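### 3.2 Counter layout and placement of items

The second part of the study dealt with where citrus fruit is put down on a small kitchen counter that holds three possible surfaces: a white rectangular tray, a light wooden cutting board and a shallow lavender-blue plate. The counter is grey and speckled, with a pale curtain behind it. Earlier work at Sundport treated tray and plate as one category, and we kept them apart. 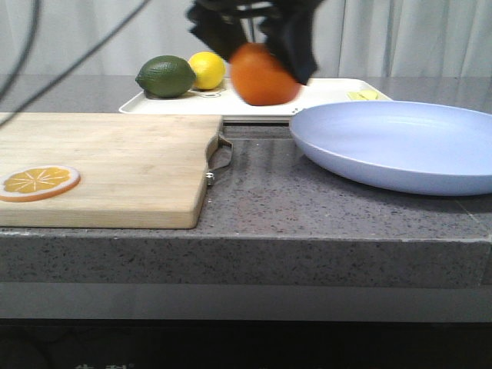
Placements were coded by the surface that carried the fruit, without regard to its position on that surface. The Wurkholm coding sheet, first used in 1997, was kept with one change – the cutting board was given its own column. The full set held 1352 placements, of which 600 ended on the plate and 400 on the board. The remainder ended on the tray.

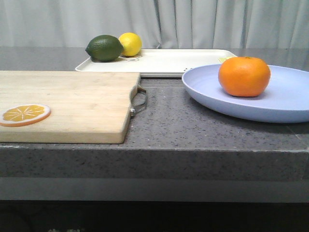 Flat items were coded separately from whole fruit. A round orange slice does not roll, and coders at Ulosar had tended to score it as part of the board's background. The revised sheet lists it as an item wherever it lies. Fruit that touched two surfaces was assigned to the one bearing most of its weight. Two coders worked through the January set independently and settled differences by discussion.

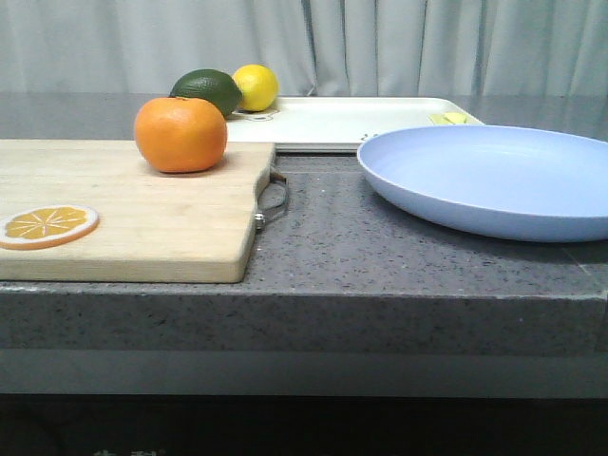

Does the colour of the plate affect the coding?

The surface is coded by type alone, so a plate of any colour is entered in the same column.

Board orientation was recorded in relation to the front edge of the counter. The wire handle served as the reference point, as it is easy to find from most viewpoints – the grain of the wood is less reliable. Angles were entered on the Bakker scale.

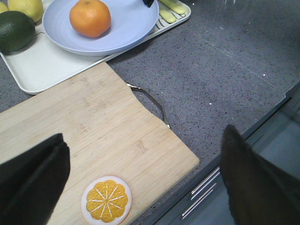
**Figure 4.** Cutting board with wire handle and orange slice; tray and plate behind.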